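4. Teaching the tray lift

Do section 3 first. If the gripper isn't zeroed the numbers below mean nothing.

You need: the white ribbed tray, the black cloth, the clear cup, the Nileck pendant, tape.

4.1 Spread the black cloth over the bench. Doesn't have to be flat, wrinkles are fine. Edges taped down though, or the arm drags it.

4.2 Tray on the cloth, ribs up. Threaded fittings stay on.

4.3 Clear cup goes on the tray, back left corner. It's our marker for "did the tray tip". Cup falls, run failed.

4.4 Power on. Wait for two beeps. Pendant to JOG, speed at 10 percent or lower.

CAUTION: Keep hands off the tray once the pendant is in JOG. The stop button on the Zasberg power box cuts the motors but the arm sags after – hold the elbow if you can reach it safely.

4.5 Open the fingers. Bring the wrist down low in front of the tray, tips pointing at the front rim. Go slow for the last bit. Wrist camera on, use it.
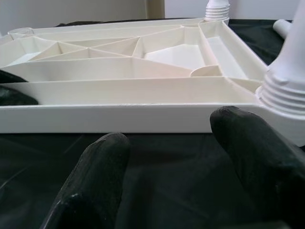 4.6 Check the right finger against the threaded fitting. It must not touch the threads on the way in. If it's going to, back out, jog left, try agian. Don't twist the wrist to get around it.

4.7 Save the point as APPROACH. Then close on the rim until the grip value reads 91. Higher than that and the rim flexes.

4.8 Raise a little. Stop. Look at the cup. Save as LIFT.

4.9 Lower, open, back out the same way you came. Save as CLEAR.

4.10 Run all three points at low speed with a hand on the stop. Takes about 2 minutes.

NOTE: Error 1902 on closing = finger not seated. Reseat it, zero again, start over from 4.4. Old points are no good after that, delete them.

NOTE: Grip pads get scuffed. Wipe with a dry cloth only. Ysaline tried solvent in June and the surface went tacky, had to be replaced.

CAUTION: Don't teach from the Poulain file on the shop laptop. Its for the old short fingers and will drive the tips into the bench.

Steps last checked August 14, 2020, N. Ferri. Changes go in the binder by the door, then tell Ysaline so she can update the copy at Groltcombe.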